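Print this article | E-mail to a friend

The Happy Weight of a Full Key Ring

Why a little color beats a drawer of mystery brass
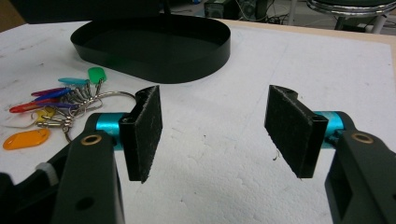

I love a big key ring. Give me a fat metal loop with too many keys on it and a few plastic tags in different colors, and I'm happy — you can drop it on a white table and find it again from across the room!

My conversion came in August, when I moved into an old house in Pliltside with six outside doors (one of them goes to a coal shed) and a coffee can of keys that fit who knows what. I spent a whole evening trying every lock, tag in one hand and pen in the other. Blue went to the garden side, yellow to the cellar, and the shed got whatever was left.

Write on the paper slip before you put it in the tag. Pencil lasts longer than you'd think. And buy a larger ring than you need, because the small ones eat fingernails — I've lost a few to the Celano gate key alone.

Two keys still don't open anything. They're staying on.

Contact us | Copyright Drorkeo | Back to top

Recent items
Hooks by the Back Door
Husar's Old Locksmith Shop
Eight Uses for a Coffee Can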